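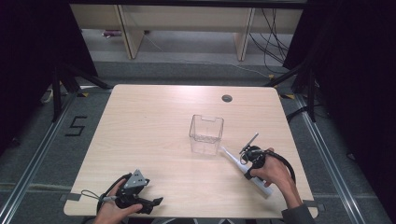

Page 5

Storing electric toothbrushes etc in clear boxes, and will tape ruin my table top?

posted by Adaeze Ezeani, May 2018

Hi all, quick one as I'm meant to be out the door. Two things.

Trying to get the small bathroom and desk bits sorted into clear plastic boxes. Open top, slightly flared sides, little notch in the rim. Long thin stuff is the problem — electric toothbrush, tubes of cream, that sort of shape. Do they go in lying flat, or standing up in something inside the box? Mine slide about every time I move the box. And is the notch for anything or is it just how they make them??

Second thing. I do all the sorting on a light beige wood-grain table, rounded corners, round cable hole at the back. There's grey tape along the front edge, one bit on the left and another on the right near the corner. Want it off at some point but scared of leaving a mark or lifting the surface. No idea if it's real wood or a printed top. Bought second hand, the seller said Lunham but I can't find the model anywhere. It's on carpet so I don't want anything drippy either.

Any help welcome, ta.

Bukola Akande

Lay them flat. Done this for years. Standing up looks nice for a day then the whole lot tips over when somebody grabs one.

Way I do it: fold a tea towel or flannel and put it in the bottom, then long things side by side, all heads the same way. Flannel stops the sliding. Wash it every so often, toothbrushes drip more than you'd think. Make sure the brush is dry before it goes in or you get that grey gunk in the corners of the box. If yours has a detachable head take it off and keep heads in a seperate little pot.

Notch — on mine it's just a finger hold so you can pull the box out from a shelf. Turn it so it faces you. Some have a lid that clicks in there but if yours came without one don't bother hunting, I wasted an evening on that.

Tape, no idea sorry. Mine's a glass table.

Gudrun Görtz

For the tape. Find out what the top is first. Look at the underside and inside the cable hole — a cut edge tells you loads. If the pattern stops dead at the surface and it's crumbly brown board underneath, it's a printed or stuck-on top. If the lines carry on down through the edge then more likely solid.

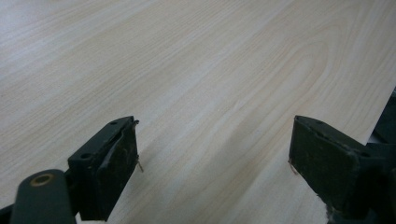 Pattern on its own won't tell you. Long wavy lines with a set of rounded arches looping back, that's what real timber looks like when it's cut a certain way, but the printed stuff copies it very well now. One clue, see if the exact same arch turns up again further along. Real wood doesn't repeat itself.

Then the tape. Hairdryer on low, keep it moving, no more than a minute. Lift one corner with a fingernail or old bank card, NOT a knife. Pull back slowly, low and flat along the surface, not straight up. Go with the grain if you can. Leftover stickiness: tiny bit of cooking oil on a cloth, leave 5 minutes, wipe, then damp cloth with washing up liquid, then dry it properly. On the cloth, never poured, so your carpet's fine.

Don't use nail varnish remover. Took the shine off a desk of mine in October and it never came back.

Might be a paler or darker patch where the tape was if it's been there a while. If it's bare wood that usualy evens out over some months. Printed, you may be stuck with it.

Dong-geon Hyun

get rid of the toothbrush box and use a mug

Contact us | Report this page | © Wumovholm Household Help | Back to top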